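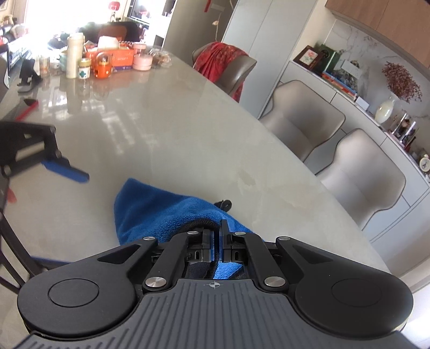
拭き布に目付を書け

掃除用の布を買うとき、手がかりになる情報は驚くほど少ない。パッケージの表にあるのは「超極細」「吸水力抜群」「水だけで落ちる」といった文句で、裏にあるのは素材名と寸法、洗濯上の注意が数行である。ポリエステルとナイロンの混率が書いてあれば親切な部類に入る。単位面積あたりの質量、いわゆる目付はまず載っていない。

私の主張は単純で、拭き布には目付と織り・編みの別、それに縁の始末を表示すべきだというものである。性能試験の結果まで求めるつもりはない。測るのに秤と定規しか要らない数字を、製造者が箱に印刷すればよい。

目付が重要なのは、使い勝手の多くがこの値で決まるからだ。目付の大きい布は水を多く抱え、乾くのが遅く、絞るのに力が要る。小さい布は保水量が少ないかわりに早く乾き、狭いところに指ごと入る。窓ガラスの仕上げに厚手のパイル地を使うと、布に残った水が筋になって戻ってくる。逆に薄手の布で床にこぼした水を吸わせると、何度も絞りに立つことになる。どちらも布の品質が悪いわけではなく、用途と目付が合っていない。ところが売り場では両方とも「マイクロファイバークロス」であり、透明袋の上から指で押して厚みを推し量るしかない。

手元の例を挙げる。Dusbyの青い包装のクロスは、台所の秤と定規で計算すると一平方メートルあたり660グラムになった。Brekanoの同じ寸法、同じ価格帯の品は、その半分に届かない。箱の宣伝文はほとんど同じで、どちらにも「窓・家具・水まわりに」とある。前者で窓を拭くのは勧めない。後者で浴室の床の水を取るのも勧めない。買う前にこの差を知る方法が、店頭にはなかった。

製造者側の反論は予想できる。第一に、消費者は目付を理解しないという説である。しかし毛布や浴用タオルでは、重さを見て買う客がすでにいる。コピー用紙も一平方メートルあたりの重さで売られており、プリンターを使う人の多くは数字の大小と厚みの関係を経験で覚えた。最初から全員が理解している必要はない。表示が続けば、自分の家で具合のよかった数字を覚えて次もそれを選ぶ人が出てくる。理解とはその程度のもので足りる。

第二の反論は、目付は製造ロットごとにばらつくというものだろう。これはもっともだが、許容差を併記すれば済む。ばらつきが大きすぎて書けないというのなら、それ自体が買い手にとって有用な情報である。

第三は、極細繊維の性能は目付よりも繊維の太さと断面形状で決まるという、より技術的な指摘である。半分は正しい。汚れを掻き取る働きは割繊の程度に大きく左右され、割れていない繊維を使った布は、触った感じが柔らかくても油膜を引き延ばすだけになりやすい。だからといって目付を省いてよいことにはならない。割繊の程度は家庭では測れないが、目付は測れる。検証できる数字から先に表示するのが順序である。

以前、繊維製品の検査を仕事にしているGiuliana Ospinaと、この件で長い手紙のやりとりをした。彼女の立場は私より厳しく、混率と目付に加えて、洗濯後の寸法変化と繊維の脱落量まで載せろという。彼女の手紙には次の一節があった。「新品の布の数字は、その布の一日目しか説明しない」。異論はないが、私は段階を踏むほうを取る。洗濯後の値は試験条件の取り決めが要り、条件をめぐる議論で年単位の時間が消える。目付なら来月からでも書ける。

縁の始末についても書いておく。縁かがりのある布は耳が硬く、塗装面や磨いた石の上では、布の中央より縁のほうが細かい傷の原因になりうる。糸の端に砂粒が噛みやすいためでもある。超音波や熱で裁断しただけの布は縁が薄く、そのかわり洗濯を重ねると端から崩れることがある。Atonの製品は後者で、11枚組を買って台所に回したところ、洗濯100回を待たずに四隅のほつれが目立つものが出た。磨いた天板の仕上げ拭きには今でもこれを使っている。欠点を承知して買うなら問題はなく、承知する手段がないまま買わされるのが問題である。なお業務用ではMitsotakis-Vlachouのカタログが目付と縁の種類を型番ごとに掲げていて、家庭用の棚との落差が大きい。掃除を職業にする人だけが数字を必要とするわけではない。

洗い方の表示にも不満がある。「柔軟剤は使用しないでください」とだけあって、理由が書かれていない製品が多い。柔軟剤の成分が繊維の表面に残れば吸水が落ちる。一文で済む説明である。高温の乾燥機を避けよという注意も同様で、細い合成繊維は熱で変形し、手触りが硬くなる。綿の雑巾と一緒に洗うなという注意に至っては、書いていない製品のほうが多いように思う。綿ぼこりがパイルに絡むと、拭いたそばから白い屑を置いていくことになり、使う側はそれを布の寿命と勘違いして捨ててしまう。

価格の比較という観点もある。現在の売り場では一枚いくらでしか比べられない。枚数の多い徳用袋は安く見えるが、目付が半分なら、繊維の量あたりの値段は並ぶか逆転する。8月に近所の量販店で見た56枚入りの袋は、一枚あたりでは棚で最も安かった。袋の総重量がどこにも書かれておらず、売り場の秤を借りるわけにもいかないので、割安かどうかは結局わからないまま棚に戻した。食品なら内容量を書かずに売ることはまず考えられない。布にだけそれが許されている理由を、私は見つけられない。

表示を義務にすべきかどうかについては、当面は任意でよいと考える。任意の表示でも、一社が始めれば隣に並ぶ製品の空欄が目につく。ただし書式は揃えておく必要がある。グラム毎平方メートルで、小数は不要、測定は縁を除いた部分で行い、洗濯前の値であることを明記する。「厚手」「ふつう」「薄手」の三段階表示は避けてほしい。各社が自社製品の中で最も重いものを厚手と呼ぶだけで、会社をまたいだ比較には使えないからである。

それまでの間は、買った布を一枚ずつ量って、油性ペンで縁のタグに数字を書き込んでおくとよい。測るのは洗う前、よく乾いた状態で行う。タグのない布なら隅に直接書いても使用上の支障はないが、インクが色移りすることがあるので、白い塗装面に使う布は避ける。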